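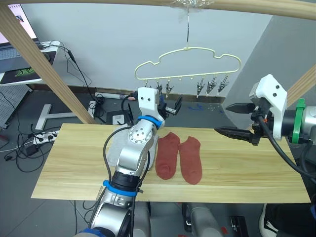

Two brick-red ankle socks on the table, side by side, with the clip hanger behind.

Sock Day at the Fulten Workroom

By Macarena Moya
December
38 shares | 16 comments

The Fulten workroom spent most of an afternoon on small laundry: pairing it, folding it and getting it up on clip hangers. Jabari Chege set out the order of work and I wrote up the notes. There is only one photograph in this month's gallery, so the notes run a little longer than usual.

The socks
Ankle socks are paired flat, one next to the other, with the openings pointing the same way. The red pair has a wrinkled patch near the rounded end of the left sock. Jabari smooths these out with the side of his hand before a pair goes up. We don't roll ankle socks into balls at Fulten, as it stretches the tops.

The cloth
The light grey cloth to the left of the socks is folded. Cloths are dealt with after the socks and go in the drawer nearest the door.

The hanger
Pale yellow-green, with a curved outline a bit like a cloud and notched shoulders. It has six metal clips on the lower bar, three to a side, and some empty loops between them. The hook goes up to the wooden bar and there is clear tape around the top where it is attached.

Jabari prefers one clip to each sock, at the opening, with the toe hanging down. I was brought up to peg them by the toe and still do it that way at home. Either is fine here as long as pairs stay next to each other.

The table
Light wood with the grain running across. Please keep tea off it. The Urquijo room has a second table for cups and coats.

Odd socks go in the tin on the shelf. If yours is in there, take it home before the end of the month.

1376 views

Recent galleries
Airing cupboard, before and after
Tea towels at Handen
Shelves in the Urquijo room
Fadier button tins, part 2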